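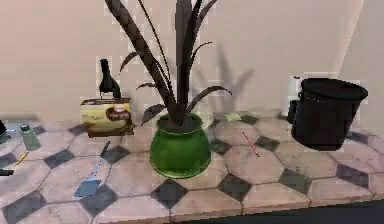 Una planta de hojas largas en una maceta verde, sobre una encimera de azulejos.

Cikholm promete plantas de interior «sin cuidados» durante 60 días

6 de septiembre de 2024

La cadena de jardinería Cikholm pone a la venta este mes Drusine, un sustrato que, según la empresa, permite olvidarse del riego durante 60 días. La bolsa pequeña costará 9 euros y llegará primero a las tiendas de Jatley.

La compañía asegura haberlo probado en 200 macetas. No aclara con qué especies, a qué temperatura ni cuántas plantas seguían vivas al terminar el plazo. Tampoco ha publicado el ensayo, que encargó a Cullinane, la misma firma que fabrica el producto. Preguntada por este diario, Cikholm respondió con el folleto comercial.

El dato importa porque muchas especies habituales en las casas, como las sansevierias o los cactus, ya aguantan varias semanas sin agua en tierra corriente. Si la prueba se hizo con ellas, el mérito del sustrato sería difícil de distinguir.

La letra pequeña del envase recomienda, además, «comprobar la humedad con regularidad» y excluye de la garantía las macetas sin drenaje y las expuestas a sol directo. Para reclamar hay que conservar el tique y la bolsa vacía.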